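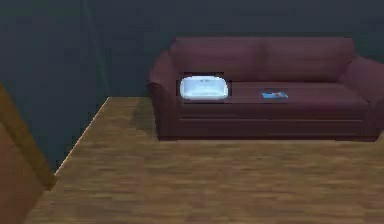

Vornoswood says sofa pickup will cut dumping. The numbers are thin.

Starting Monday, people in Vornoswood can book a free curbside pickup for one old couch, armchair or mattress per household. The town is paying a hauling firm, Calvo, to run the service, and officials say it will put an end to furniture being left along Stendel Road.

Maybe. The town made much the same promise when it dropped the drop-off fee at the transfer station, and the couches kept coming. Public works crews logged 771 pieces of dumped furniture last year, up from the year before, when the fee was still in place.

The new plan covers 2000 pickups. Once those are gone, residents go back to paying $80 an item. The town has not said what happens if the free slots are used up by summer, or how it will tell whether the people booking them are the same people who would have dumped a couch in the first place. Someone who plans ahead and fills out a form does not sound much like someone who backs a truck up to a creek at night.

Mwajuma Makokha, who rents out three duplexes near the Fleter bridge, has her doubts too. Her buildings count as businesses under the rules, so her tenants can't use the service.

"Renters move out on the last day of the month and they leave what won't fit in the car," she said. "That's your couches, right there. And they left those people out."

A town spokesperson said rental properties "may be looked at later" and would not give a date.

Calvo says most of what it collects in decent shape will be passed on for reuse. Asked how much furniture it passed on last year, the company did not have a figure. Its contract runs 13 months and does not set a target for reuse.

Bookings open at 8 a.m. by phone or at the town clerk's window. Items must be at the curb the night before pickup, and wet mattresses will be refused.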